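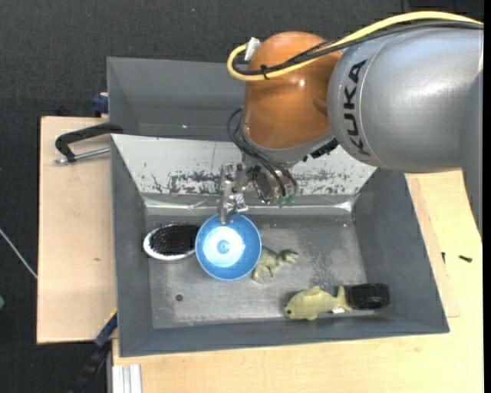
*The blue bowl in the gray bin, with the hairbrush peeking out on the left.*

# Bits and Bobs, April

Welcome back to my little gallery of everyday stuff! If you're new, I like ordinary household things, the kind you own for years and never once look at properly, and I put them up on this page with whatever I feel like saying about them. I started out with 2 pages and a lot of spoons. The spoons are still up in the old section if you scroll far enough (Tyra Sandberg tells me she has, and I owe her a coffee).

April is a bin month. I do love a bin -- you never get things in a bin in any sensible order, they just slide up against whatever went in before them, and suddenly a kitchen thing and a bathroom thing are neighbors.

## The bowl

I'm a sucker for a plain blue bowl. From straight above it's so close to a perfect circle that I want to trace it, and the inside goes almost white at the bottom where the light hits. There's a small blue spot right in the middle of the base, too! 

My own blue bowl at home has done cereal, pancake batter, loose change, a whole winter of clementines and one very patient sourdough starter. Hermine Pichler wrote in after the spoon page to say every kitchen needs one bowl you don't have to be careful with, and I've been repeating that to people ever since as if I came up with it.

## The brush

Oval, white around the rim, and a really dense pad of black bristles. The bowl covers the right end of it, and I like it better that way than if I could see the whole thing. I grew up with a brush that shape on the hall shelf -- ours had lost a good part of its bristles by the time I was in school, and my mother went right on using it.

If you have one of these and it's full of fluff, run a wide comb through it from the outside in, then swish it in warm water with a drop of shampoo and leave it bristles down on a towel overnight. Ieva Mockus swears by an old toothbrush for the base. I tried it and she's right, it gets in between the rows much better than the comb does.

## The bin

Gray, rectangular, open on top. Not much to look at, but colors sit nicely against gray, and the blue really sings in there. I've been thinking about getting a gray one for my hall closet, where the hats and the dog towels currently live in a cardboard box that is about to give up.

## Odds and ends

The gallery is at 1,564 pictures now, which is kind of nuts. I'm slowly adding tags so you can look up all the bowls or all the brushes in one go. So far 600 of them are tagged, and I do a few more most evenings with the radio on.

Laimutė Urbonaitė asked if I'd do a page of just lids. Yes! I'm already collecting. Send me your favorites, the odder the fit the better, and tell me what pot or jar they're supposed to go with if you still know.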